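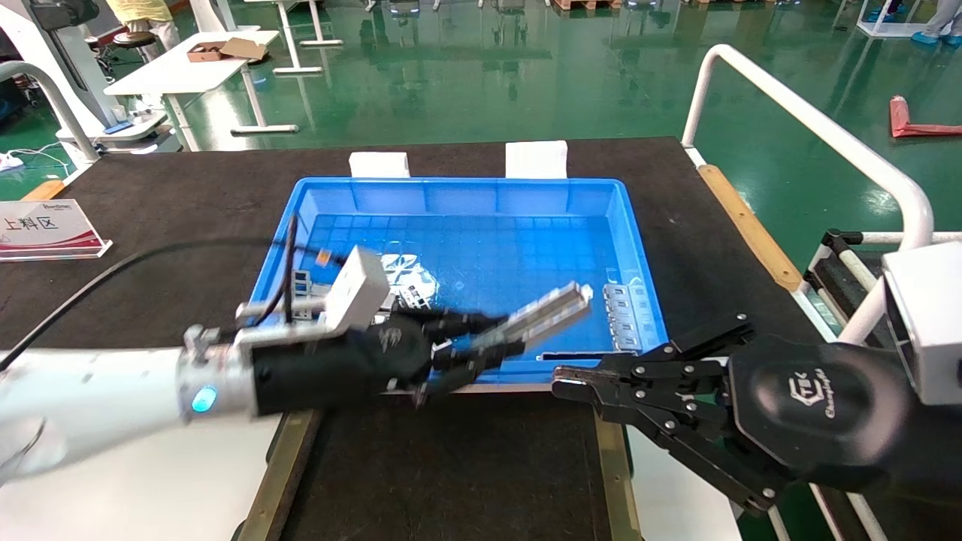

Dromex opens its building to the public on one Saturday a year, and I drove over for it this time after missing the last two. The company makes small electrical distribution boards and control boxes, the kind that end up in a basement or on the back of a pump house, and the open day covers the stockroom, the parts tables, the wiring floor and the test bay. I spent most of my time at the parts tables. The work there is kitting: small components, longer metal bars with modules in a row on them, and whatever odd pieces an order needs all pass through bright blue plastic bins with thick rims and a grid pattern molded into the floor. The tabletops are black and show scuffs and dust, and the table I stood at longest has a tan wooden strip along one edge. I have a similar setup at home on a much smaller scale, so this was the part I wanted to see.

Getting there. The building is on the far side of the rail yard and the sign on the main road still has the name of the previous tenant, Tseng, on it. If you are coming from the south, go past the sign for the tire warehouse and take the second driveway. The first one goes to the loading dock and you will have to back out. Parking was free and the lot was half full when I arrived at 8. Doors had just opened. They give you a paper badge, a pair of safety glasses and a folded sheet with a floor plan. Closed shoes are required, and one family was sent back to the car to change. The glasses fit over my own without much trouble.

The tour is self-guided with staff at each stop. You follow a yellow line on the floor. I was told it takes an hour, but I was there until past noon and saw several people go around a second time.

First stop, stockroom. It is one long room with steel shelving up to the ceiling and a counter across the front. Parts come in from suppliers in cardboard and are moved to plastic bins before they go on a shelf. No cardboard is allowed past the counter. The man at the counter said this was because of dust and paper fibers. Each shelf position has a printed label with a part number and a small drawing of the part, and the drawings are good. They are line drawings made in house, and they are drawn at actual size wherever the part is small enough. I asked if I could buy a set and was told no.

The stockroom holds roughly 2000 different parts. Most of them are terminal blocks, end covers, markers and jumpers in sizes that look the same until you hold two next to each other. The colors help a bit. Gray is the standard and blue is neutral, and green and yellow is ground, but there are several grays from different makers and they do not match. One of the clerks keeps a piece of each gray glued to a card above the counter. I would have liked to take a picture of the card but the stockroom is a no photo area because of customer names on the shelves.

Second stop, parts tables. This is a bright area with overhead lighting that reflects off the bottoms of the bins. An order comes over from the stockroom with its parts in a bin. At the tables it is sorted and checked against the list and some of it is partly assembled, so that when it gets to the wiring floor nobody has to go hunting for an end clamp.

What I took away from this area was mostly about how things are laid out in the bin. Like goes with like, and the small pieces go along the walls in a line, so you can see a gap. In the bin in the picture, there is a row of small white and gray components down near the right wall and a flat black slotted piece along the near edge. Some other small white and gray parts are in a cluster on the left side. The two white foam blocks standing behind the bin are something I noticed too, and I have started keeping a couple of foam offcuts on my own bench for propping up parts while I work.

A woman at the next table was taking questions and she explained the rule about the middle of the bin. Long pieces always go in last and come out first. If a rail goes in underneath the small parts it drags half of them along when you lift it, and then you are sorting again. I have done exactly this at home with a toolbox, many times. She also said that they tried bins with dividers for a while and went back to open ones. The dividers were set for the small kits and the long pieces would not lie flat, and every time a product changed somebody had to move them. The dividers are now used in the break room for tea bags and sugar, which I confirmed later.

I asked about the floor of the bins. The grid makes small flat parts easier to pick up since there is a bit of space under them, but it also collects wire clippings and needs to be vacuumed. They do that every Friday afternoon, or they are supposed to. The bins come from Stillero and are available to anyone, but only by the pallet. The tables were built on site, years ago, by the maintenance crew. The black tops were chosen so that white and gray parts would stand out, and I can say that they do. The drawback is that the black shows every speck of dust.

There is a kitting table for visitors at the end of the row. You get an empty bin, a list and a tray of mixed parts and you have to fill the kit. The list has 7 items on it. I got all of them but took two left end covers where it should have been a left and a right, and the person checking found it right away. A boy ahead of me in line had a perfect kit and was given a screwdriver. The line was long by midmorning, so do this early.

Third stop, wiring floor. This was less interesting to me than I expected, mainly because only a few stations were staffed and visitors have to stay behind a rope. From the rope you can see the backs of people and some open enclosures. The wire itself is stored on spools along the wall by color and thickness, and it is cut to length in batches and bundled with a paper tag. There was a display of finished boards, and one that had been wired badly on purpose for training. Visitors were invited to find the faults. A sheet on the wall said there were 4 of them. I found three: a loose ferrule, a crossed pair and a wire bent too sharply at the entry. I gave up on the last one and the answer was not posted. If anyone reading this knows, please write.

Fourth stop, test bay. It is behind glass. Boards are put on a stand and hooked up, and a result is printed on a label. The demonstration ran every half hour and I caught the end of one. It is loud in there, and the speaker's microphone was not working for the first part. I did learn that a board that fails goes back to the parts tables first and not to the wiring floor. Most failures, according to the speaker, are a wrong part or a missing one. That made me look at the kitting area with more respect on my way back.

Food. A truck called Surninano was parked by the side door selling filled flatbreads and soup. The lentil soup was good and the flatbread with potato was dry. They only took cash in the morning because the card reader was down, and it was running again by the time I left. Coffee was free in the break room and was what you would expect. The seating is limited. Most people ate standing up in the lot, and it was windy.

Shop. They sell off surplus at the open day from a few folding tables near the exit. There were cable ducts cut to odd lengths, bags of mixed terminals, used enclosures with holes already drilled in them, and a stack of blue bins with chipped rims. The bins were gone by the time I came back for one. Go to the shop first and put what you buy in the car. I bought a bag of mixed terminals and a length of rail and have spent two evenings sorting the bag, and I still have a handful of gray pieces I cannot place.

Some practical notes for anyone thinking of going next year.

Photos are allowed at the parts tables and at the visitor kit, and not in the stockroom or at the test bay. The wiring floor is fine from the rope.

The yellow line goes over two raised cable covers. A person with a walker in front of me had trouble with the second one and staff came and lifted the front wheels over. There is a way around through the office if you ask at the door.

Small children will be bored after the visitor kit. There is a coloring table with some of the parts drawings from the stockroom on it, blown up, and I took one of those home since they would not sell me the real ones.

Restrooms are by the entrance only, so it is a long walk back against the traffic if you are at the test bay.

I will go again. Next time I plan to skip the test bay, go straight to the surplus tables for a bin and then ask at the wiring floor about that last fault.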